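Plendberg Film Society
Minutes of the programming meeting, 14/05/2025
Reading Room, Plendberg Library

Chair: Wanda Jabłońska
Apologies: two received by email

1. Previous minutes
Approved with one correction. The running time of the April feature was given as 78 minutes and should read 87.

2. Spring season
Average attendance was 49 per screening, in a room that holds 100. The Western double bill did best. The silent comedy program was the weakest, and several members said the piano was too loud from the first four rows. Agreed to move the piano to the left of the screen if we book a silent again.

3. Fall season
The theme will be science fiction made on very little money. Wanda circulated a list of nine titles and the meeting cut it to five. Opening night will be Nillura, from 1968, in the subtitled version. The dubbed version is easier to get but loses the last reel's narration, and most of those present thought the ending made no sense without it.

There was a longer discussion about The Ratis Signal. Two members found it slow and badly acted. Others said the cardboard control room was the reason to show it. Passed by show of hands, to go second in the season with a short introduction. The introduction should not give away who is sending the signal — this happened last year with a different film and there were complaints.
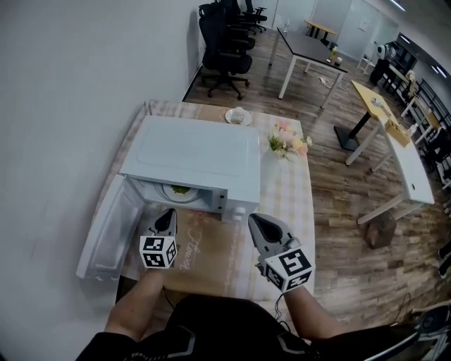 Urbańczyk Distribution has quoted for all five titles as a package. The price is acceptable but they want payment before the discs are shipped. Wanda will ask if half can be paid on delivery. She will also check the aspect ratio of the Nillura disc, as the last one they sent us was cropped.

4. Program notes
Notes will stay at one folded sheet per film. Writers were reminded to keep to 400 words and to list the cast in the order of the closing credits.

5. Projection
The focus drifted twice during the March screening. A lens clamp has been ordered. Until it is fitted, someone will sit by the projector for the full show.

6. Other business
A request for a late-night horror screening in October was discussed. The library closes at 10 p.m. and would need to agree — carried over to the next meeting.

Meeting closed at 8:50 p.m.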